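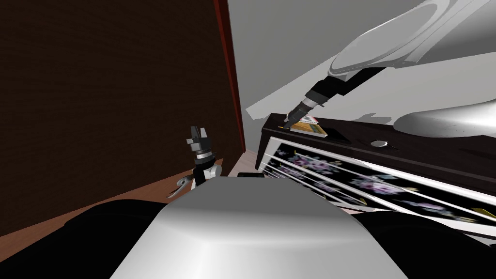 Session 2: Why the Clinic Is Out of Zinc Again

District Health Management, Mallham School of Rural Health
Notes by Auður Bach, with corrections by people who read last term's version

Housekeeping first. The reading is the Van Acker chapter on supply, all of it, including the tables. Hendrik Van Acker writes the way other people file tax returns, but he has counted more boxes in more storerooms than anyone else on the syllabus. The discussion group meets Thursday, in the usual room, with the usual chairs.

Where we left off

Last session covered childhood diarrhea and its treatment, which takes up one slide: oral rehydration salts, zinc, continued feeding, and watching for danger signs. Most of you found this easy. You will have noticed that every line on the slide assumes there is a packet of something within reach. Today is about the packet.

Two kinds of empty

A stockout at the clinic can mean that the district store has none either. It can also mean that the district store has plenty and the clinic has none, and these are different problems with different people to annoy. Students tend to assume the first kind. In the Nondura material you will read, the second kind keeps turning up, often with the missing supplies sitting a short drive away under a tarpaulin, waiting for a signature.

So before you write "shortage" in an assignment, say where. A shortage at the national level needs money or a supplier. A shortage at the end of a dirt road may need a driver and half a tank of fuel.

The stock card

Every item has a card. The card shows what came in, what went out, and what ought to be left. In the Nondura exercise the card for oral rehydration salts says 200 packets. The shelf says 161. You will be asked to explain the gap, and "theft" gets you very little credit unless you can rule out the following:

packets handed out on a busy morning and never written down
packets lent to the next clinic over, on a handshake
expired packets thrown away by someone tidy
the number at the top of the card copied wrong from the old card

Please also check the subtraction. Every year at least one group builds a splendid theory of organized crime on top of a borrowing error.

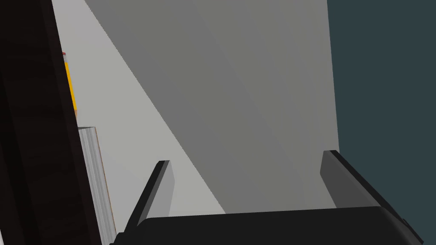
ORDERING

Clinics order in one of two ways. In a push system, the district decides what each clinic gets and sends it. In a pull system, the clinic works out what it needs and asks. Push is simple and gives everybody the same box, so that the clinic beside the swamp and the clinic on the hill receive identical quantities of malaria tests. Pull is more accurate on paper and depends on a nurse doing arithmetic at the end of a fourteen-hour day.

The usual formula is average monthly use, multiplied by the months of stock you want to hold, minus what is on the shelf. The trap is in average monthly use. If the clinic ran out halfway through the month, the card shows low use, so the next order is small, so the clinic runs out sooner. Bent Kárason calls this starving the patient because he ate so little last week. Adjust for days out of stock. The method is in the Thammasiri workbook, second worksheet, and you should do it by hand once before trusting a spreadsheet with it.

Seasons matter too. Diarrhea cases rise with the rains, and the order for the rains has to go in well ahead of them. A September order based on a dry August will be beautifully calculated and wrong.

Who signs

An emergency order in our case study passes through the clinic, the district pharmacist, the district medical officer and Finance. Finance wants two quotes. There is one supplier. Mei-kuen Kwan's guest lecture will cover what happened next, and I won't spoil it except to say that the children with diarrhea did not wait for the second quote.

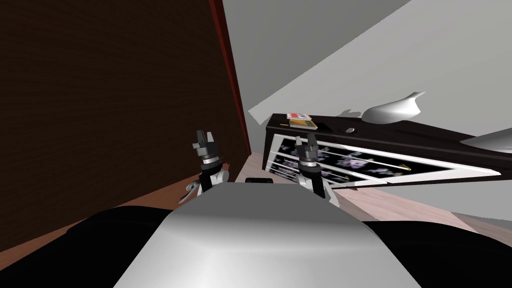
Dark wooden panel and pale gray walls. Computer rendering.

For the discussion group

Read the case through before you arrive. Stavros Georgiou will play the district pharmacist and has been told to be unhelpful. Come with a corrected stock card, an order quantity you can defend, and the name of the office you would call first. Bring a pencil. Calculators are allowed, and so is changing your mind about the theft.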